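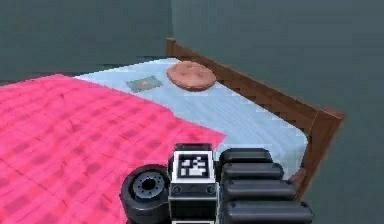
Why would a robot stop halfway through tidying a bed?
Usually a safety rule told it to. A robot called Clivard had to lift a cushion off a bed 100 times in a computer practice room. On try 70 it froze with its arm out.

Its makers, Sostonent, first said the cushion's colour confused it. Maybe. Tiziana Serra wasn't convinced, so she read the robot's log, a kind of diary it writes as it works. Line 172 said the arm had pushed too hard on the mattress. Stopping was the right move. Starting again by itself, 2 seconds later, was the fault.

Would a real robot do the same? A practice room can't tell us for sure. If a robot near you freezes, keep your hands back and get a grown-up.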